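Workroom Upkeep: Surfaces, Linings, Cords and Small Gear
Cladov Home Notes
Last revised 04/09/2024

These notes cover a spare room or basement corner used as a workroom. They assume a table used most days, walls or panels lined with paper, and the usual collection of cords, chargers and headphones. Kitchen counters are on a separate page, as the cleaners differ.

Identify the tabletop first

Marble-patterned tops are sold in several materials, and the pattern says nothing about which one is underneath. Real stone feels cold and heavy, and the veins usually continue over the edge. A printed surface often repeats its pattern if you look along a long enough run. If neither test settles it, treat the top as the more delicate of the two: no vinegar, no lemon, no scouring powder.

For weekly cleaning, use a few drops of plain dish soap in 700 ml of lukewarm water. Wring the cloth until it no longer drips. Wipe in one direction, turn the cloth, and wipe back. Dry with a second cloth. Most of the haze people complain about on dark tops is soap left behind, and a rinse with clean water removes it.

Dark brown and black tops show dust by the afternoon. A dry microfiber cloth is enough for this. Spray polish makes the first day look better and the following week look worse – it holds dust, and the film builds up where forearms rest.

Rings from cups: try the damp cloth, then a paste of baking soda and water on a hidden spot, then on the ring with light pressure. Stop if the sheen changes. A dull patch on a printed top cannot be polished back.

Glue and tape residue: warm the spot with a hair dryer on low and lift the residue with a plastic card. Metal scrapers leave lines that show under a desk lamp. For what remains, rubbing alcohol on a cotton pad, tested first, ten seconds at a time.

Paper linings

Patterned paper is a cheap way to finish a panel, a shelf back or the inside of a cabinet. Light papers with small motifs hide scuffs better than plain white. Large motifs need more planning at the corners, where a half circle meeting a third of a circle will catch the eye every time the lamp is on.

Cut each piece 12 mm oversize on every side and trim after it is up. Start at the middle of the back panel and work outward. Put up the side panels last and let them cover the overlap from the back. Lining paper of the Wike type has a grid on its backing that makes straight cuts easier; on paper without one, mark two points and use a steel rule.

Bubbles smaller than a fingernail often flatten overnight. Larger ones should be pricked with a pin at the edge and pressed toward the hole.

To clean: dry soft brush from top to bottom, then a white eraser on marks. Small dark specks may be grit stuck in the adhesive face, in which case rubbing spreads them. Lift these with the sticky side of a piece of tape. Do not wet uncoated paper.

If the paper comes loose along the bottom, check the table below for damp before gluing it again.

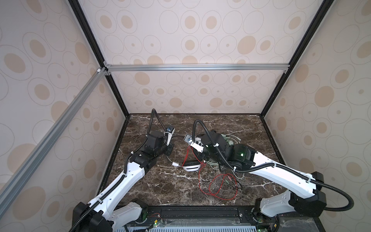 Frames, rails and edge strips

Aluminum rails take fingerprints and a gray film that comes off on sleeves. Wipe with the same soap solution and dry right away. Avoid oven cleaner and anything with lye. Steel wool leaves fragments that rust in the joints.

Painted black posts and edge strips scratch to bare metal at the corners. A paint marker is adequate for touch-ups if the spot is cleaned with alcohol and left to dry first. Two thin coats, an hour apart. Satin markers match most factory finishes better than gloss, which stands out on a matte post.

Check bolts twice a year. A frame that has been moved should be checked after one week and again in June or whenever the air turns humid, if any part of it is wood. Tighten in a diagonal order, as with a car wheel, a quarter turn at a time. If a bolt turns freely without getting tight, the nut is spinning in its slot and needs to be held from behind.

Edge strips that have come up at one end: clean out the old adhesive completely before adding new. Contact cement needs to be dry to the touch on both faces before they are pressed together. Tape the strip down and leave it until the next day.

Cords

Coil cords in loops no tighter than the cord wants to make by itself. Wrapping a cord hard around a charger bends it at the plug, and that is where most of them fail. Hook-and-loop ties are better than rubber bands, which harden and stick.

Run permanent cords along the back of the table, fixed every 200 mm. Leave one loop of slack near anything that gets moved. Label both ends. A strip of masking tape folded over on itself and marked in pencil lasts longer than marker on the cord, which wears off with handling.

A cord with a cracked jacket should be thrown out. Electrical tape over a crack is a way of hiding it.

Over-ear headphones

Headphones collect skin oil, hair product and dust, mostly on the pads and under the headband. Wipe the pads after long use with a barely damp cloth. Alcohol dries out imitation leather and makes it flake, so keep it for the hard parts. Unplug or switch off the set before cleaning.

Removable pads are held by a lip around the cup, by clips or by a twist mount. Work around the edge with a fingertip and do not use a screwdriver. With the pad off, brush the dust from the mesh with the cup facing down. Pick out hair with tweezers. Never use compressed air at close range on the mesh.
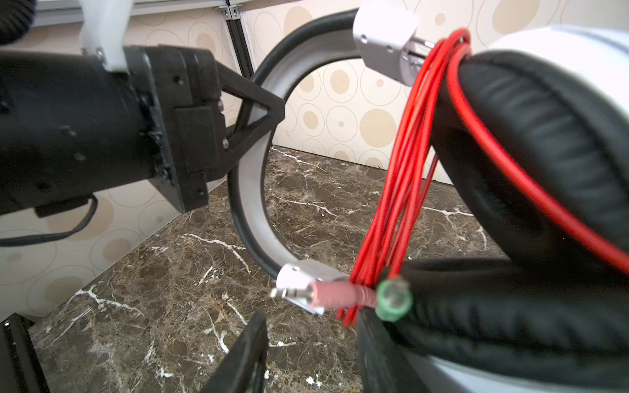

Cloth pads that come off can be hand washed in cool water with a little soap, pressed in a towel and left flat for 24 hours. Foam behind the cloth holds water much longer than the cloth does. If the pad feels cool against the wrist, it is still damp and should not go back on.

Replacement pads are sold by outside measure, inside measure or both, and sellers mix the two. Measure across the cup itself. A round cup measuring 63 mm across needs a pad made for that size; one a little larger will rotate and then come off. The Dumum pads we stock come with a paper gauge for this.

For storage, a wide hook or a rounded stand is preferable to a nail, which leaves a dent in the headband padding. Do not hang a set by one cup. Keep it out of direct sun. Sets that fold should be folded for travel and left open at home.

Squeaks at the hinge usually come from grit. Brush the joint, open and close it several times, and brush again. Oil is a bad idea on most plastics.

Supplies used on this page

Dish soap, unscented
Two microfiber cloths, one kept dry
White eraser and soft brush
Plastic card
Rubbing alcohol and cotton pads
Baking soda
Hook-and-loop ties
Masking tape and pencil
Satin black paint marker

The Cellalance cloths mentioned on older versions of this page are no longer made. Any lint-free cloth with a hemmed edge can be used in their place. Wash it without fabric softener.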